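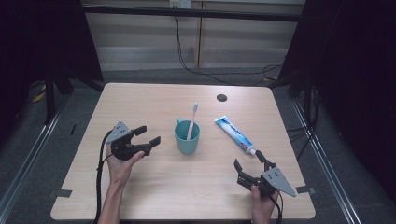
Vaso, cepillo y pasta de dientes. Programa de salud bucodental, centro de Zurano.

Informe de seguimiento, junio

Durante el trimestre se revisó a 1031 escolares en 31 centros de Zurano y Bastos. Quedan pendientes 11 aulas de Bastos, aplazadas por obras en el comedor. Se derivaron al dentista los casos con caries activa y se avisó por carta a las familias.

El gasto en material está dentro de lo previsto. El de transporte lo supera, por tres salidas repetidas. Pedimos pasar ese exceso a la partida de imprenta, que tiene saldo.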